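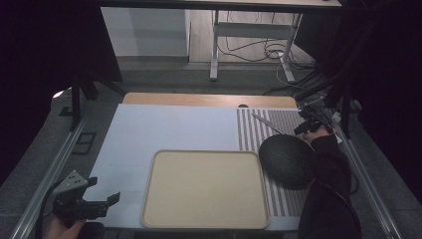

How to set up a tray and mat without overthinking it

I've read a lot of advice on laying out a small work table, and most of it wants to sell me something. A mat with a grid. A mat with a cushioned edge. A friend, Ulla Haugen, swears by one she paid $40 for. Mine is striped grey and white and does the same job, as far as I can tell.

What you need: a flat board in a light colour, a striped mat and a shallow tray with a raised rim.

1. Wipe the board and let it dry. People claim a damp board grips the mat. I tried it for most of March and got a mat that smelled.

2. Put the mat on the right, with the stripes running from back to front. Lefties can swap the whole thing over. Push the back edge of the mat up to the back edge of the board and check that the stripes are straight.

3. Set the tray at the front, near the middle, with its right edge just touching the mat. Some guides insist on a gap of 2 cm. I can't see what the gap is for, apart from collecting crumbs.

4. Place the awkward things on the mat. Anything round goes flat side down, close to the tray. Anything long and thin, like a rod, goes further back. I'm told it must lie parallel to the stripes. On a slant is fine, provided it isn't poking over the side.

5. Leave the tray empty until you start. It's meant for whatever you're working on, and if you fill it with odds and ends first you'll only have to tip them out again.

As for colour coding, Yu-ting Poon tells me a pale tray makes small parts easier to find. Maybe. I still lose screws in mine.

When you finish, lift the tray off first, then the loose things, then roll up the mat. Folding leaves a crease, and I have yet to meet the trick with a warm iron that gets it out.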